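Clemitau Fridge Log

README for version 2 of the data

What this is

Clemitau is a set of temperature readings from small domestic fridges, taken in shared houses and bedsits. It was put together by Itzel Ponce and Cường Phí to look at how well cheap fridges hold their setting when they are opened a lot, kept in warm rooms or packed too full. There are readings from 17 fridges. Each was logged for 24 days.

The set is meant for teaching and for small comparisons. It is too small to say anything about fridges in general, or to rank one make against another. Makes and models have been left out for that reason.

Files

readings.csv — one row per reading, all fridges together
fridges.csv — one row per fridge, with size class, door type and the room it stood in
openings.csv — door openings written down by the household
notes.txt — free text from the households, lightly tidied

Columns in readings.csv

fridge_id: a short code, matches fridges.csv
time: local time, 24-hour clock, no time zone given
temp_top: degrees Celsius, sensor on the upper shelf
temp_low: degrees Celsius, sensor at the bottom
temp_room: degrees Celsius, sensor within a metre of the fridge
flag: blank, or one of the codes below

Flag codes

D — door known to be open at the time
P — power off or plug pulled
S — sensor moved or fallen
U — value looks wrong, cause unknown

Rows marked S should be dropped for most uses. There are 424 rows marked U and we have kept them all in. Many come from the same cold kitchen and may well be real.

How the readings were taken

Households were given three sensors and a printed sheet. The sensors were Dokmont loggers, all from one batch. They were checked in iced water before they went out and again when they came back, and the corrections have already been applied to the temperatures in the file. Steinar Þrastardóttir did both sets of checks and wrote the script that applies the corrections.

People were asked to use their fridge as they normally would, leave the dial alone and write down each opening longer than a few seconds. Some kept this up better than others. The openings file is thin for the second half of the logging period and should not be used to work out a daily rate.

Logging began in October. Rooms were mostly heated by then, but two of the households had their heating off for part of the time, and their room temperatures show it.

Known problems

The bottom sensor in fridge C09 sat against the back wall and reads low throughout. We noticed after the sensors came back.

Fridge C14 has a small ice box which was iced up at the start and was defrosted part way through. The date is in notes.txt. Treat the two parts as separate fridges if you are comparing averages.

The clocks went back during logging. Times have not been changed, so one hour appears twice for every fridge. Sorting by time alone will mix these rows up — keep the file order instead.

Changes since version 1

Room temperatures added for all fridges. Duplicate rows from C03 removed. Size classes renamed to small, medium and tall, following a suggestion from Perla Cisneros.

Use and credit

Free to use, change and pass on, with credit to the Clemitau Fridge Log. Please don't try to work out which households took part. Corrections can be sent to Jaqueline Bermúdez, who looks after the files.

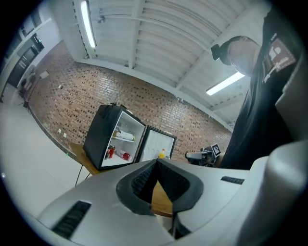 Mini fridge on a wooden table, door open.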